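Oct 10, 2019

Back on the cutlery question. I said I would write these things down properly so that I can't pretend later I had thought otherwise, so.

The claim, as put to me by Silvan Zwahlen over the phone last night, is that cutlery with gold heads and coloured handles is cheerful and makes people sit up straighter at supper. I don't believe a fork has ever made anyone sit up. I've eaten very good meals with bent steel out of a drawer that stuck, and very poor ones at Ravel with knives that weighed as much as a shoe.

Still, the shared kitchen in Wernura needs a set. The old one has gone the way of all shared sets, which is to say there are teaspoons and then there is not much else. Silvan wants green. I wanted plain. We have been going round this since I got back from the lake, and in that time we could have eaten with our hands and saved ourselves the bother.

My doubts, in the order they came to me while not sleeping. First, the gold. It's a colour, and colours on metal come off, whatever the leaflet says. The leaflet says a great deal. It talks of 903 washes, which is such an odd figure that I suppose I'm meant to think somebody stood there and did them. Second, the join where the handle meets the head. Every two-part knife I have owned has gone at the join, usually in cheese. Third, green. I like green on a door. I'm not sure I want it next to beetroot.

Then there is the caddy. I've never trusted a caddy. A drawer has a lid, in the sense that you can shut it, and a caddy stands about on the worktop collecting crumbs and the odd rubber band. Mesh is better than solid, I'll give it that, as you can at least rinse it through under the tap. But the forks poke their tines at you or go in head down and you have to guess which is which, and I can't see that either is an improvement on lying flat in a tray. Plattner had a wooden tray with slots for 23 francs. I should have bought it and said nothing. 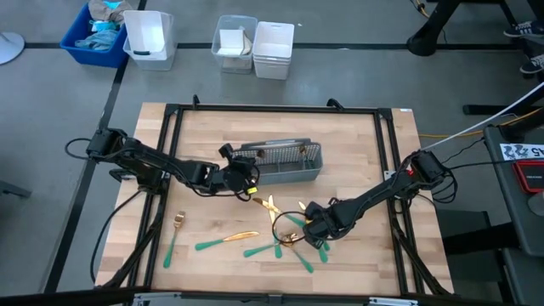
Silvan Zwahlen maintains that I'd feel differently after a week of laying the table with them, and that a plain set vanishes from a shared kitchen faster, as everyone takes it for their own. I have to admit the second part isn't stupid. Green handles would be hard to carry off by mistake. The first part I'll believe when it happens.

So I've agreed to a trial until December, on the condition that nothing goes in hot water overnight and the knives are kept out of the cheese. If the gold is still gold by then I'll say so here. Must ring Dendus tomorrow about the bread bin.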